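Harndale Robotics Club News
May 2018

What the simulation group has been up to

If you have walked past the computer lab after school lately and heard cheering, I can explain — it was us, and it was over a picture frame. The simulation group has spent the spring teaching an arm to find its way around a pretend house, and I promised Deepak Mathur I would write it all down before the summer break makes us forget how we got here.

The house is called Lalletetti, a name the students voted in back in February and one I still can't spell without looking it up. It has glass doors, a nice garden and a Star Wars poster, and the poster is our target for the first task. The arm has to come up to the lower right corner of the frame and stop as close as it can without bumping the wall. Sounds simple! We logged 1353 tries before the group was happy enough to move on, and I think every student in the room had a turn at the controls (a few parents did too, and did rather well, I must say).

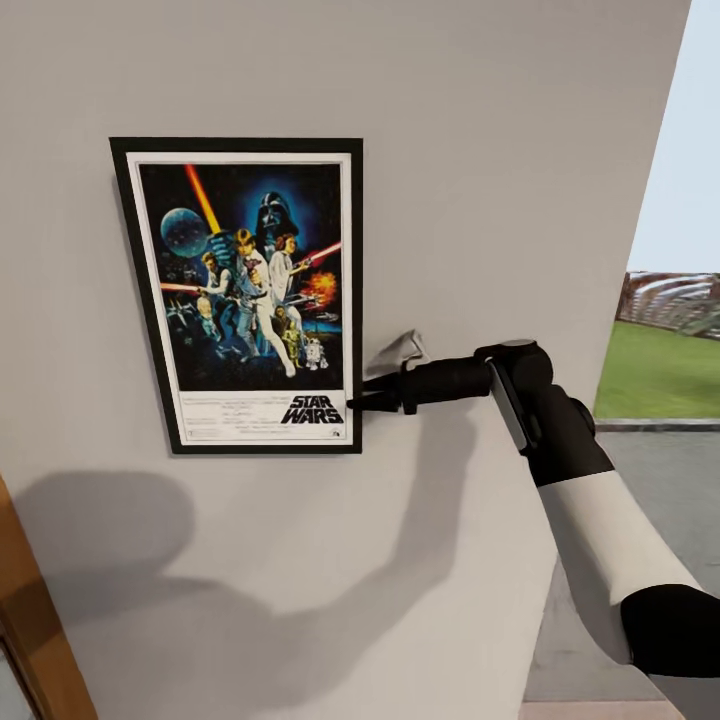 Fiorella Cocco wrote back after the last newsletter to say that she would love to see the students slow the approach down even more, as her own team lost a good many points at the Initz meet by rushing the last little bit. We took that to heart, Fiorella, and thank you. The group now runs the final stretch at a crawl, and it is much nicer to watch, if a bit hard on the patience of our younger members.

The other thing we learned is how much depends on where the arm starts from. The students had worked everything out from one spot and were very proud of it, and then we moved the starting point and it all had to be worked out again. There was some groaning. But they went back to the whiteboard, drew their triangles, and came up with a way of planning the reach that holds up from more than one side of the room. I was so pleased with them I brought in doughnuts.
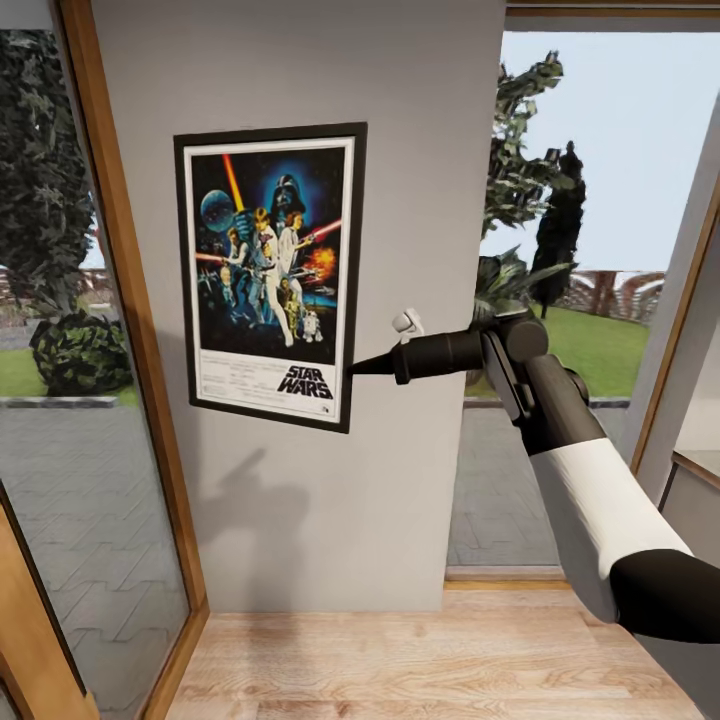
Closing in on the poster at Lalletetti, with the garden behind.

Our next task is a harder one, and it is about getting through the house without touching anything along the way. We score it out of 200, with points off for each bump, and the best run so far is 115, so there is plenty of room to grow. Much of the trouble is in judging distance from the gripper's own view. The two black fingers take up the whole lower half of the picture, and past them there is a dark see-through panel with reflections in it, so you can imagine the arguments over what is near and what is far. One camp wants to go by the shadows on the floor, the other wants to pull back and look again, and both have been asked to write up their case for the next meeting.
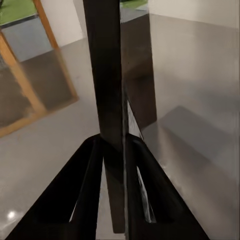

Shemweta is the meet we are aiming for in the fall, and we have room for 3 more students on the team. No experience is needed, only a bit of patience and a willingness to try the same thing many times over. A good part of the practice will be spent on reading those gripper views, where a bit of pale wooden frame off to the left may be the best clue you get to which way you are facing. Talk to Deepak or to me if you would like to join, and do come by and watch a session first if you aren't sure. We are always glad of the company.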